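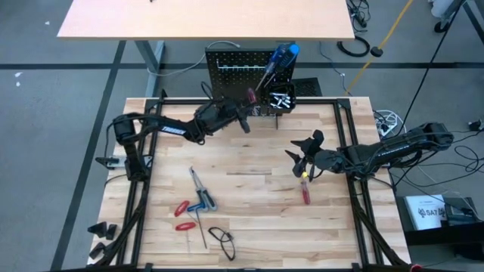
Figure 7.1 Red-handled screwdriver on a maple bench top.

Chapter 7
Screws and Screwed Joints

Chapter 6 dealt with nails, which hold by friction between the shank and the fibres of the wood. A screw holds in a different way. Its thread cuts a spiral path into the timber, and the wood trapped between the turns has to break before the screw can be pulled straight out. A screwed joint can also be taken apart and put together again, although the hole wears a little each time.

When you have worked through this chapter you should be able to:
name the parts of a wood screw
choose a length and gauge for a simple joint
drill a clearance hole and a pilot hole
match a driver to the head of a screw
say why a joint has failed by looking at the hole

Key terms: shank, thread, root, gauge, countersink, clearance hole, pilot hole, slot, cross recess

7.1 Before the factory screw

Screws for wood were once made by hand. A short piece of iron was forged with a head, and the thread was cut with a file. No two were quite alike and most had blunt ends, so a hole had to be bored for the full length of the screw. They were dear to buy. Joiners kept them for hinges and locks, where a nail would work loose, and relied on pegs and glue for almost everything else.

The account book of an ironmonger in Sedthorpe for 1778 shows how they were sold. Nails appear by weight. Screws appear singly or by the dozen, and several entries record old screws taken back in part payment. One builder's order, for a house with shutters on every window, comes to 527 screws and costs more than the shutters' paint.

Machines changed this in the nineteenth century. Once threads could be cut by machine, and later rolled, the price fell and sizes became regular. The pointed screw followed, and with it the habit of driving screws into softwood with only a small starting hole. Cross recess heads came into wide use in the twentieth century, when factories wanted a driver bit that would centre itself in the head.

Activity 7A
Find three screws of different types at home or in the workshop. Draw each one at twice full size. Label the head, shank, thread and point. If there is no plain shank, say so on your drawing.
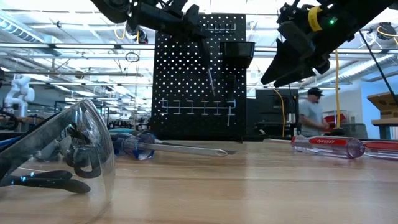 Sedthorpe, June

The present catalogue of Trudent, the screw merchants on the quay, lists 312 kinds of wood screw. Most workshops in the town get by with far fewer. Jomov, which fits kitchens, keeps chipboard screws in a handful of lengths and orders anything else as it is needed. Munteanu repairs old furniture and still buys slotted brass screws, partly for looks and partly so that a new screw will match those left in the piece.

The two firms also use their tools differently. A kitchen fitter drives nearly every screw with a powered driver and finishes by hand only where the material might split. A repairer works mostly by hand. Old slots vary in width, and a blade that is too thin will ride up and tear the metal. Munteanu's bench has a row of drivers with blades filed to suit particular slots.

Brass is soft, and a brass screw driven into oak without a pilot hole will often shear just below the head. The usual practice is to drive a steel screw of the same size first, take it out, and put the brass one in its place. A little wax on the thread helps. Wear safety glasses when drilling, and when removing a screw with a damaged head.

7.2 The parts of a wood screw

The head takes the turning force and stops the screw from passing through the work. A countersunk head is shaped like a shallow cone and sits level with the surface. A round head stands above it and is used with thin metal fittings.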